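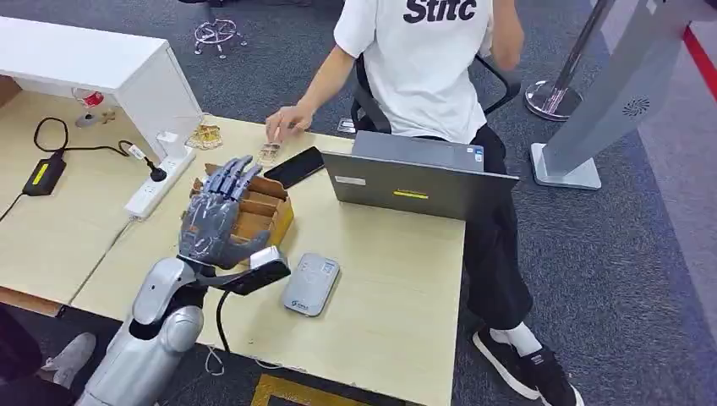
The desk at Clellard, with the cardboard organiser and a phone to its right.

Clellard fits out shared desks for small firms, and its desk storage trial at the Horlow office has been running since January. The trial covers 9 desks. We spoke to the firm's workplace planner on Feb 24, 2023 about boxes, dividers and cables.

The planner's first point was size. "A desk organiser is usually bought too big," the planner said. "It fills up, and then it is a second drawer with no front. We start with a small one and see what ends up lying next to it."

Cardboard was chosen for the first round on grounds of cost and ease of alteration. "You can take a knife to a divider. If a slot is too narrow for what people keep in it, you cut it out and the box is back on the desk the same morning." 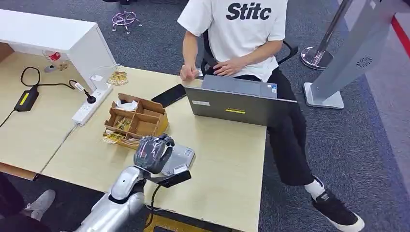

Organiser in use: tissue at the rear, yellow packets at the front.

Asked what goes where, the planner was brief. Tall or soft items go to the rear, flat ones to the front. Phones stay out. "People won't put a phone in a slot. We tried for 4 weeks and gave up."

The Horlow survey logged 2,067 items left on desks at the end of the day. Cables and chargers were the largest group — larger than paper, which the planner had not expected.
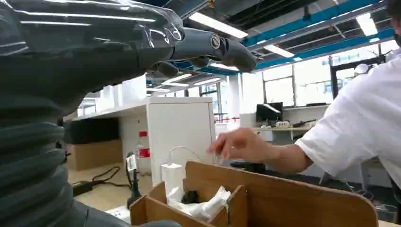 Wood or cardboard

A compartmented wooden crate is also on trial for chargers and bulkier things. The planner prefers low partitions for this, as a lead can be lifted across them without unplugging anything. Two suppliers have quoted for a larger order: Clostus for cardboard and Mitsotakis-Vlachou for wood. The wooden quote was the higher of the two, at 2,761 for the full set.
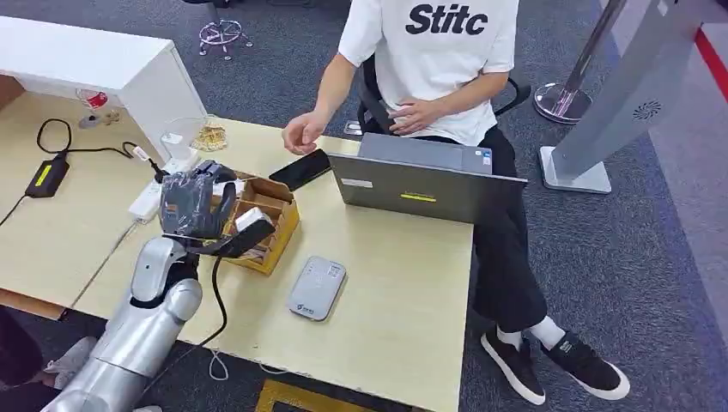 Position matters more than material, in the planner's view. The organiser should stand to one side of the laptop, within reach, and should not sit behind the screen. With the laptop near the front corner and the box at centre-left, there is still desk between them for a phone. "That strip is what I look at first," the planner said. "If it has gone, the box has to move or get smaller."

The next round will test a divider that clips in at two heights. Samples are due from Clostus, and the wooden crates stay in use until they arrive.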